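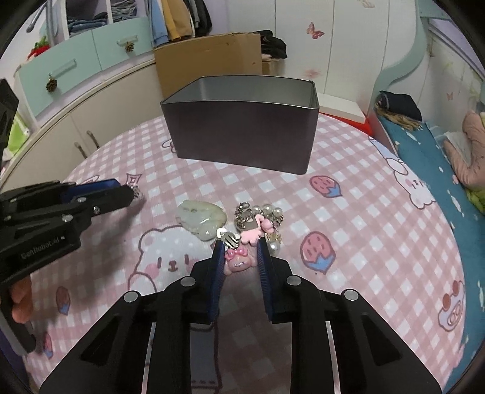 To: Peren Declutter list
From: Rūta Pētersons
Subject: Re: trinkets, tangled, what to do with

Laimutė Kļaviņa wrote:

> I have reached the small stuff. Chains, charms, keychain
> bits, one earring of most things. It all lives in a single
> bag and has become one object. Do I untangle first and
> sort after, or the other way? And what do people keep it
> in? I looked at the Pladuton organizer with 14
> compartments and felt tired.

Laimutė,

Sort first. Tip the whole bag out on the bed and take away everything that comes willingly. Pendants, loose charms, anything with no chain on it. What's left is the real tangle, and it will be smaller than you feared and also worse.

I do mine on a plain pillowcase. A patterned sheet is cheerful, but I once spent most of a Friday evening trying to pick up a printed strawberry.

For the knot itself: undo every clasp before you start, lay it flat, and work from the middle with two sewing needles. Don't pull the ends. A drop of baby oil helps on plain metal chain. Keep it off pearls and anything strung on cord, and wipe the chain down afterward or it will collect lint for the rest of its life.

As for storage, skip the compartments. I owned something similar and by spring I had 14 small tangles. An old cookie tin does fine if each chain goes in its own little zip bag with the clasp hanging out over the top. Heavy charms go in a separate bag, or they lie on the thin chains and kink them. Jade and other stone I wrap in a bit of sock.

Keychain charms are not jewelry, whatever my daughter says. Pick three that still get used and put them on actual keys. She was holding on to seven pigs — all different, I was told, and all essential. We settled on one pig and a rabbit, and the others went to her cousin Rozīte, whose mother has not called since.

Single earrings get a month on top of the dresser. After that I stop believing in the other one.

Clothes can wait, by the way. If you have a box half full of sweaters in the way, push it back and finish the small things while you still have the daylight for it.

Rūta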